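Can a Robot Learn to Fold a Towel?
A Gedgate Robot Club explainer for ages 8 to 12
Posted 2021-07-27

Maybe you have seen a video of a robot folding laundry. It picks up a shirt, makes a few smooth moves, and sets down a perfect square. The music is cheerful. Then the video ends.

Before you believe a video like that, ask some questions. Was it sped up? How many tries did the robot get? Did a person lay the shirt out flat first? If the video doesn't say, you don't know, and you are allowed to say so.

In our club we spent this season on the towel problem. Our project is called Catholm, and the goal sounds small: teach a robot arm to fold one towel in half, then in half again. We don't think we are close.

Why cloth is hard

A toy block is the same shape every time you see it. If a robot learns where the corners are, it can grab the block today and tomorrow. A towel has corners too, but drop it on a bed and they go anywhere. One may be underneath. Two may be touching. Push on one side of a block and the whole block moves. Push on one side of a towel and you get a wrinkle.

You solved this problem when you were little, and you probably can't explain how. Try it. Write down directions for folding a towel, then give them to a friend who has promised to do only what the words say. Most directions go wrong at "pick up the corner." Which corner? How hard do you pinch?

Showing in place of telling

Since words don't work well, the club tries showing. A person holds a gripper in one hand and does the chore with it. The gripper has two fingers that pinch, a bit like salad tongs. Everything the fingers do has to be saved, along with what the gripper's camera sees. One try at one chore is called a demonstration, or demo for short.

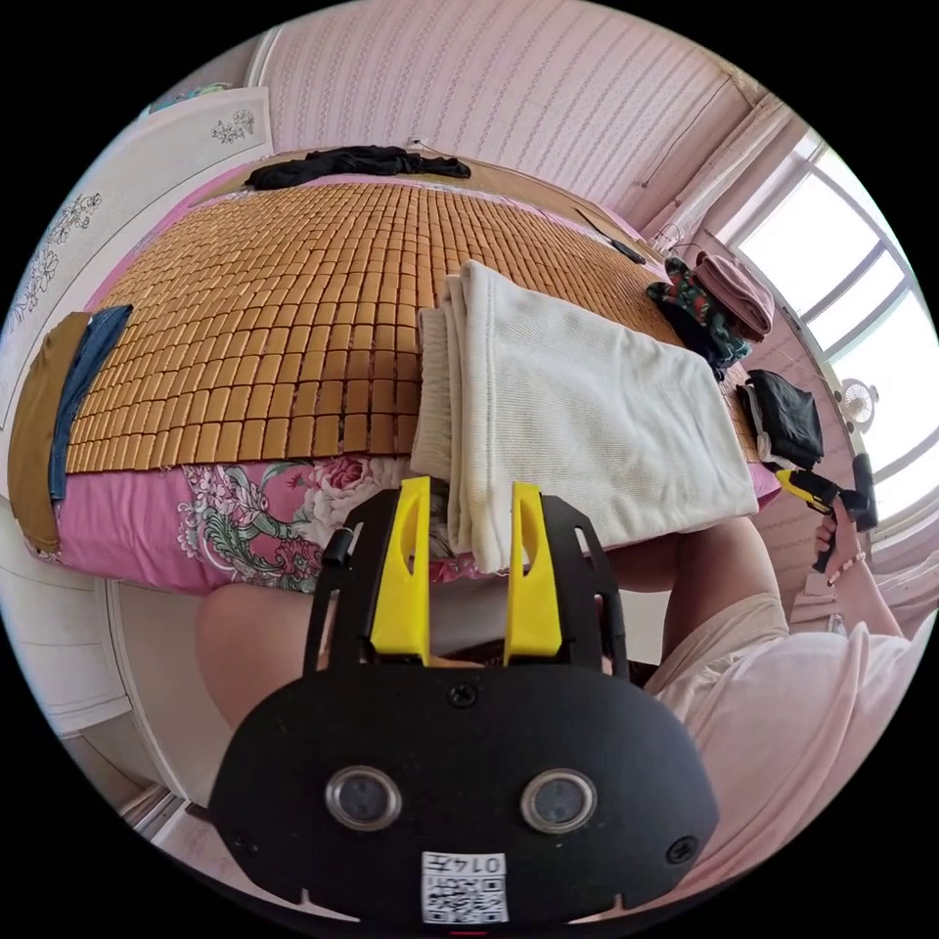

Our rule is that demos are done at home with ordinary stuff. A robot that has only met one towel on one clean table has learned about that table. Beds are better practice. They have patterns, other clothes lying nearby, and light coming in from the side.

We planned 240 demos. We finished 128. Folding with a gripper is slow, your wrist gets tired, and you can't feel the cloth the way you can with your fingertips.

Does the computer understand towels?

No. People say a robot "knows" how to fold, and we wish they wouldn't. The computer looks for patterns in the demos. When it sees something like a moment it has seen before, it guesses a move like the one the person made. If the new towel is a very different color or size, the guess may be silly. It has no idea what a towel is for.

We tested this on the club's arm, a secondhand Drudetti. With the same towel we used in the demos, it got the first fold right in 30 out of 80 tries. The second fold was worse, so we stopped keeping score, and we shouldn't have. Bad scores are still scores. In December we will run it again and write down every try.

How to do one demo

1. Put one piece of cloth on the bed. Don't smooth it out.
2. Hold the gripper so its fingers point at the cloth. Keep your sleeves out of the way.
3. Start recording and wait for a slow count of three.
4. Pinch the cloth and move it at a steady speed. If it slips, keep going. Slips are part of the record.
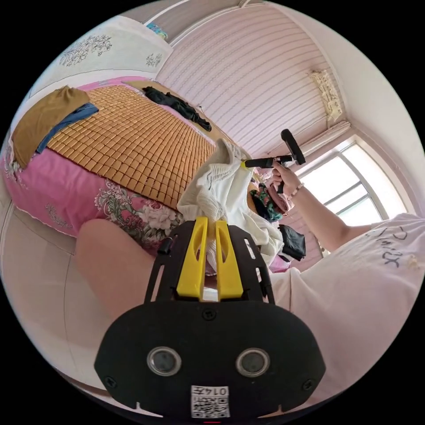 5. Let go, pull the gripper back, and stop recording.
6. Write in your log what you were trying to do. Write "messy" if it was messy.

Questions to ask about any robot video

How many times did it fail before this?
Who set things up?
Would it work in my room?

The Deschamps worksheet has space for your answers. Fill it in before the next meeting, and bring a towel that isn't white.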